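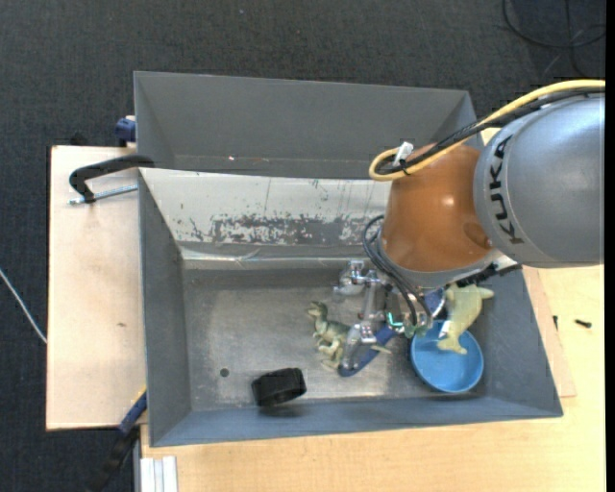
Thursday, June 3, 2021
Bin picking, student project. Present: Sartori, Ross, MacLeod.

Gripper speed back to the January value. The faster setting from Tuesday gave dropped parts on release, mostly the small toys. Step time is now 350 ms between close command and lift.

Grasp failures split by cause (Kirsten's sheet, 108 attempts):
- finger pad lands on bin wall: most of them
- soft toy rolls on contact: second
- bowl: 5, all approached from the rim side

Cable slack at the wrist checked at full rotation both ways. Clear of the wall if joint 6 stays inside the soft limit. Rosaire wrote the limit into the Bekby config, not yet merged.

Clamps retightened before the runs. The bin shifts toward the board if the handle is only finger tight, and then the calibration is off.

To do
Chantal: rerun calibration, log as run 2041.
Rosalba: try approach angle tilted away from the nearest wall.
Ask Hélène if the report needs the failed runs too.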